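Ticket: Lavender sheets not holding a flat center fold
Opened: December 16, 2019
Product: Preveo colored paper, lavender, pack of 300
Component: Kaletti folded inserts
Status: Open, waiting on supplier

Problem
Inserts folded from the current lavender pack open up again after stacking. The specified gap at the open edge is 40 mm or less. Inserts from the new pack settle at 60 mm. The white stock from the same supplier folds within limits.

Steps so far
1. Checked the label on the pack against the November order. Item and weight match.
2. Refolded a test batch by hand with a bone folder. Gap reduced, still out of limits on most inserts.
3. Moved the pack to a different shelf overnight. No change.

Sheet during handling, folding surface and table:
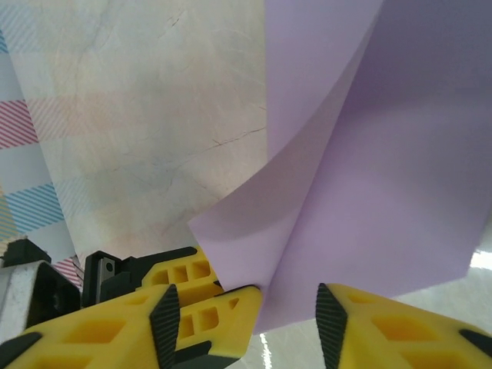
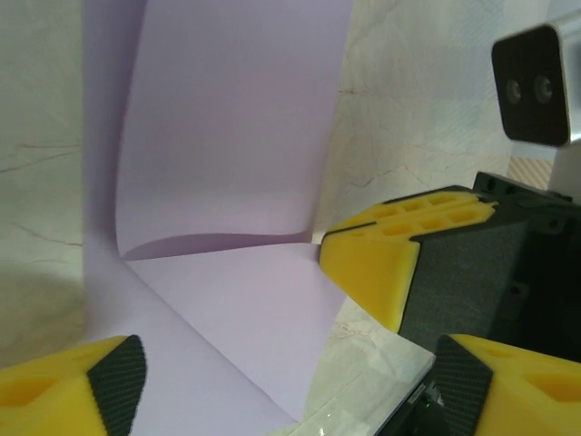
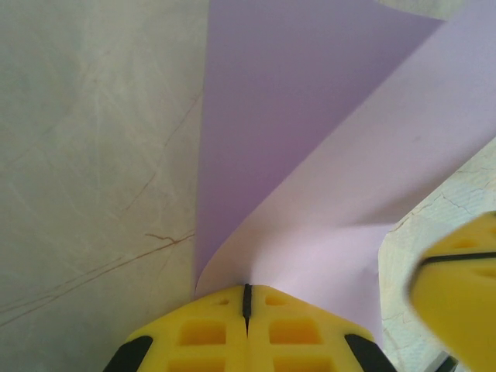
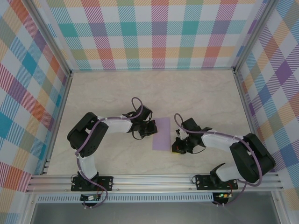
Grain direction is now the main suspect. Paper folded across the grain resists the bend and tends to spring back, and the Lachance cutting sheet does not say which way this lot was cut. A soft bend is not a finished fold — the sheet standing half upright on the marble-patterned surface has the line started from left to right, but it still needs full pressure along its length before the gap can be measured. Measurements taken at that stage should be left out of the log. Any sheet with a faint crease outside the fold line should also be set aside, as it will throw off the result.

Next steps
- Cut two strips from one sheet, one in each direction, and compare how far they droop over the table edge.
- Fold 77 sheets with the grain and log the gap for each.
- Ask Lachance for the grain direction of this lot.
- Hold the Flarari order until the strip test is logged.

Update
Strip test done. The strip cut along the long side droops less, so the grain runs long and the current fold goes across it. Fold test not started. Supplier has been sent the result, no reply yet.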